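October walk-round, Lambert House, ground floor and both stairs. I did this one on my own, starting at 7.40 before anybody wanted the kettle, so it's in the order I walked it and not the order on the form (sorry to whoever types these up!).

**Front entrance and lobby**

- [x] Door closes fully by itself
- [x] Mat flat, edges stuck down
- [ ] Outside light -- flickers for a good minute before it settles. I've put in for a new fitting, same as last time.

The mat is so much better. I went over on the old one twice, once carrying a tray of mugs, and I'm delighted to see the back of it.

**Main stairs**

- [x] Handrail firm both sides
- [x] Nosings all fixed
- [ ] Lighting on the half landing

There are 14 steps to the first floor and I gave every nosing a proper kick. Step four used to rock and now doesn't, so thank you Florlow, who came back and did it without charging us again. The bulb on the half landing is out. I'd have changed it myself but I'm not going up a ladder over a stairwell at eight in the morning with no one holding the bottom!

**Back stairs and fire exit**

- [x] Push bar works, door opens all the way
- [x] Exit sign lit
- [ ] Route clear

Not clear, I'm afraid. Flattened boxes again, nearly 20 of them, leaning against the wall at the bottom. They'd gone by lunch after I had a moan, but they'll be back unless we find them a proper home. Could we ask Britia to collect cardboard twice a month? The bin store only copes for the first fortnight.

**Extinguishers**

- [x] Pins and tags in place
- [x] Gauges in the green
- [ ] All on their brackets

The one by the kitchen was on the floor propping the door open. I've hung it up and bought a wedge -- and then remembered it's a fire door, so the wedge is in my drawer and the door stays shut. Please don't go looking for it.

**Desks and worktops**

- [x] Tops sound, no splinters
- [x] No leads trailing over walkways
- [ ] Kitchen worktop seal

Tops all fine, I ran a hand over each one. The kitchen seal is going black behind the tap and wants raking out and doing again.
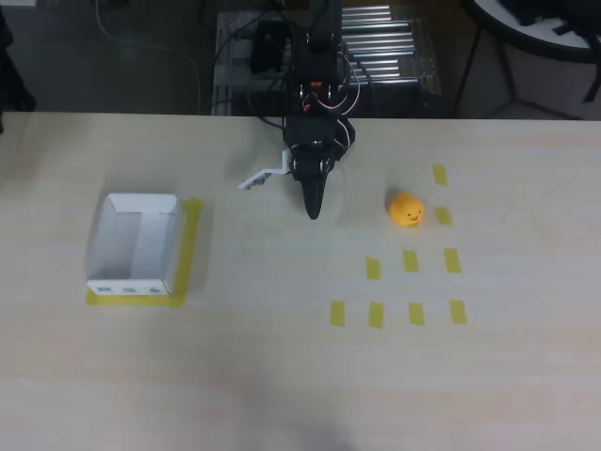

Dennis Heywood says the seal can wait but the half landing can't, and he'd like the bulb done before the clocks change. He also wants the back stairs looked at weekly until the cardboard is sorted, which seems fair enough, so I've added it to my list.

**First aid**

- [x] Box where the sign says it is
- [ ] Contents in date

Eye wash is out of date, plasters are down to the tiny ones. Nonia order going in this afternoon, shout if you want anything adding.

**Still open:** outside light, half landing bulb, cardboard, kitchen seal, eye wash.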